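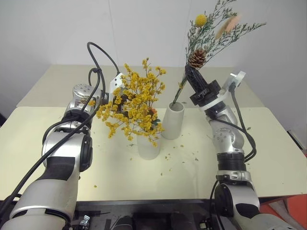 Front table: short vase with the yellow bunch, taller vase with the gray-green stems.

**Gelilell showroom, dried flower corner: inspection 23 Jul 2021**

- [x] **Tables level and pushed together.** No rocking on either one. Tops are 900 mm deep combined, fine for this corner.
- [x] **Vases stable.** Both white ones sit flat. The tall one needs a handful of sand if it gets the heavier stems. Pine cones pull it over.
- [ ] **Surface clear of debris.** Yellow crumbs and some green bits around both vases. Brush off and bin. Dried material is not to go down the sink.
- [x] **Vases dry inside.** Same as June.
- [ ] **Heat sources.** Spotlight on the Trimik track is too close to where the tall bouquet goes. Move it along to the next bracket.
- [x] **Extinguisher.** Govus unit, tag 34, gauge in the green.
- [ ] **Spare stock.** 4 boxes of dried stems left in the Schwerdtfeger cabinet with the door open. Close it and keep the walkway clear.
- [x] **Walls.** No marks or damp behind the tables.

Three items open. Recheck before the next display change.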